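Stonurness Technical College
Robotics and Automation Society
Minutes of the Ordinary Meeting held on September 5, 2021

Chair: Etornam Yakubu
In attendance: members of the Assembly, Fixtures and Software groups; the staff adviser; the representative of the Engineering Department.

1. Apologies and quorum

Apologies were received from two members of the Software group. The Chair confirmed that 24 members were present and that the meeting was quorate.

2. Minutes of the previous meeting

The minutes of the June meeting were taken as read and approved, subject to one correction. Under item 5, the words "Zallholm entry fee" should read "Zallholm entry deposit".

3. Matters arising

The Chair reported that the department had agreed to the society's continued use of the automation laboratory during the autumn term. Keys are to be signed for at the Addo Building reception and returned the same evening.

The request for a second storage cupboard had been declined. Members were asked to keep spare parts in the existing cupboard and to label them with the name of their group.

4. Report of the Assembly group

The group presented its work on the Grutlow project, the society's entry for the Zallholm Student Automation Challenge. The chosen task is the handling of a desktop processor and a memory module, using one arm and one gripper, with the computer case lying open on its side.

Members considered the approach to the processor socket. The group's view was that the angle at which the processor is held remains the main difficulty, as it must be level before it is lowered. The contact pins in the socket are easily bent and no force is to be applied from above.
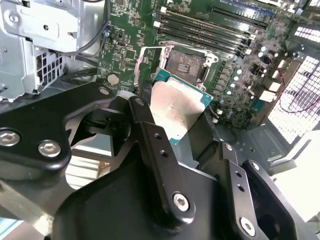
Page 2 of 4

In discussion it was asked whether the load plate should be opened by the arm or by hand. The Chair referred members to the rules of the challenge, which allow the plate to be opened by hand before the run starts. It was agreed that the society would follow this course for the present year and look again at the matter afterwards.

A member asked that the speed of the arm be limited whenever it is inside a case. The staff adviser supported the request.

Resolved: that a reduced speed setting be used for all movements below the upper edge of the chassis, and that the setting be written into the laboratory instructions.

5. Report of the Fixtures group

The group reported on the layout of the work table. The fixture plate is placed beside the computer so that the arm can travel between the two without turning the wrist more than is needed. The group wished to keep this arrangement and to mark the position of the plate on the table – at present it is set by eye after each clearing of the bench. 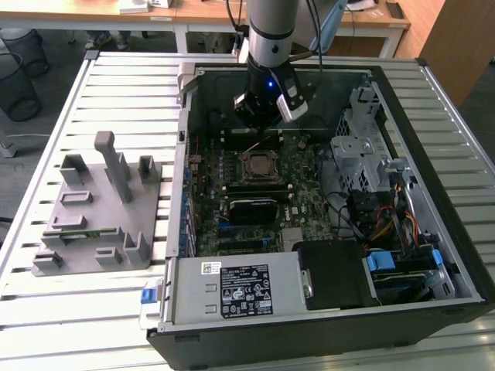

Work table with the computer case open and the fixture plate to its left.

There was some discussion of cables inside the case. The Software group asked that loose power leads be tied back before each session. The Fixtures group accepted this as its own duty.

The group also proposed a revised plate with deeper holders for the memory module. The present holders were considered sound, but several members found the module awkward to grip. After discussion the proposal was carried, with one member against.
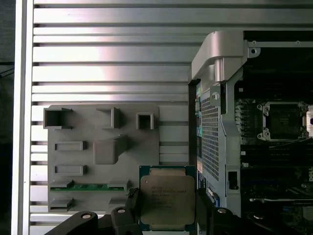
Processor held in the gripper, with the fixture plate behind.

6. Report of the Software group

The group reported that 389 trial runs had been logged since the start of the project. The record is kept on the shared drive and members were reminded to enter failed runs as well as completed ones. Entries without a date would in future be returned to the member concerned.

7. Finance

The balance of the society's account was reported as £1,192. The meeting approved the purchase of printing material for the revised plate and a set of replacement screws. Travel to Zallholm will be considered when the organisers have confirmed the timetable.

8. Actions

Assembly group: to write up the reduced speed setting for the laboratory instructions.
Fixtures group: to mark the plate position, tie back the power leads and print the revised plate.
Software group: to circulate the run record before the next meeting.
Chair: to write to the Zallholm organisers about the timetable.

9. Any other business

The representative of the Engineering Department reminded members that food and drink are not allowed in the laboratory. It was noted that new students would be invited to the next open session, and Laboratory 3 has been booked for the purpose.

There being no further business, the Chair closed the meeting.

Signed as a correct record: Etornam Yakubu, Chair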